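Ekrem Karakaya has watched the same magpies at Narneck for nearly 30 years, and he says he still can not tell what they will do in a dry spring.

"They know my face," he told me on his back step. "My neighbour Steyn wears a hat, and him they chase. Me, never."
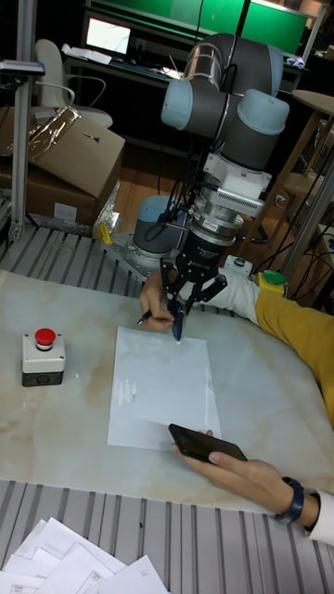 Pen and paper on the work table.

He keeps his notes by hand. On page 919 he wrote that a pair moved their nest 2 metres higher in the same gum tree, after the creek path was opened to dogs. "I was happy to see it," he said. "I thought, good, they are paying attention."

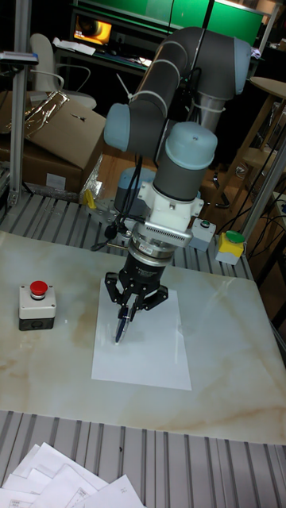 Magpies sing differently before rain, in his opinion, though he does not ask me to believe it. He has tried to put the song on paper, with small lines going up and down. A pen with a dark blue barrel and a white sheet are enough for such work, and a silver clip is handy for a shirt pocket. "But the low notes I can not draw," he said.

In December the young ones come to the lawn and beg loudly. Karakaya does not feed them. He fills the water dish at six in the morning and goes inside to make his tea.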